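Aug 31, 2023

The present entry sets out the changes made to the garment segmentation and grasp planning code since the June release. It is written chiefly for those at Bastgate who maintain the Prurkel planner, and for the few outside readers who have written to ask how the folding work is progressing.

The difficulty that has occupied most of the summer is one of perception. When a garment lies on bedding of a similar colour, the segmentation stage tends to merge the two. Quilted clothing makes matters worse. The stitching divides the surface into small panels, each with its own shading, and the older model treated a good many of those panel edges as the outline of the garment. A sleeve folded back over the body adds a further false edge, and one that the planner is inclined to believe.

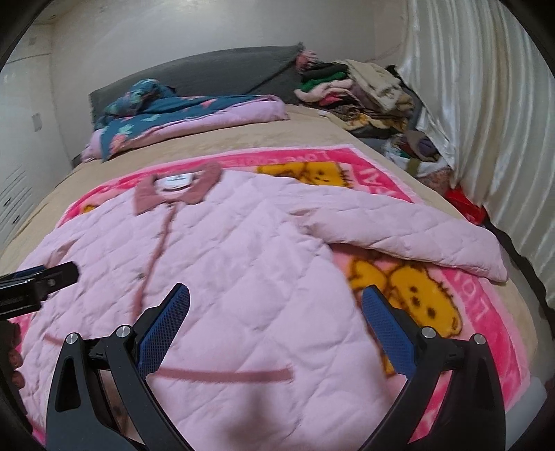 Issue 12

A pink jacket on a pink printed blanket is therefore a fair test of the new code. The collar and the trim are darker than the quilting, and the model now uses such contrasting parts as anchors. It looks first for a collar, then for a placket running down from it, and only afterwards attempts to close the outline. If no collar is found with sufficient confidence, the stage returns an empty mask and the planner does nothing. This was a deliberate decision. The June release would return its best guess, and the planner would act upon it, with the result that the blanket was on several occasions selected for folding in place of the garment.

Printed figures and lettering on the blanket remain troublesome. They have strong edges and they attract the keypoint detector. Nhi Đào proposed that keypoints be discarded when they fall outside the closed outline by more than a small margin, and this has been adopted. The margin is set in the configuration file under the Albers profile and should not be altered without a full replay of the recorded set, which at present holds 200 sequences. A replay takes some 19 minutes on the office machine.

The second change concerns the choice of grasp point. The planner formerly ranked candidates by height above the supporting surface alone. On thin cotton this was satisfactory. On padded cloth the highest point is usually the middle of a puffed panel, where the fingers compress the filling and gain little hold on the fabric itself. Candidates are now scored on local thickness as well, and those near a seam, hem or cuff receive a modest preference. The weight of that preference was chosen by hand. I should like to see it learned from the recordings in due course, but the present figure behaves sensibly and I am content to leave it for one more release.

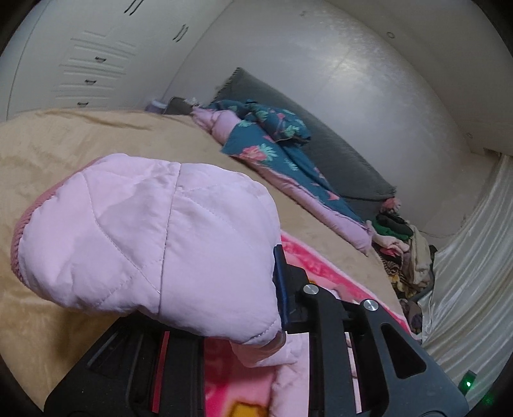 There is a related matter in the control code. Closing the fingers to a fixed width does not suit garments whose thickness varies so widely, and the width command has accordingly been replaced by a target that depends on the estimated thickness at the grasp point. Where the estimate is missing, the controller falls back to the former fixed value and writes a warning to the log. Readers who run the Grukeo viewer will find these warnings drawn in orange on the timeline.

Two faults are known and have not been corrected. The first is that the thickness estimate drifts when the fingers themselves hide a large part of the cloth. The estimate is frozen at present once the visible area falls below a threshold, and this is a poor substitute for a proper occlusion model. The second is that the timestamps of the finger width and the image stream may differ by as much as 2 frames after a long recording. The replay tool now corrects for this on loading, but the recorder does not, and older files must be converted before use. The conversion script is in the tools directory and leaves the original file unchanged.

Those updating from the June release should delete the cached masks before the first run. The cache format has changed and the loader does not yet detect the difference. A check will be added in the next version, together with the revised notes on calibration that several colleagues have requested.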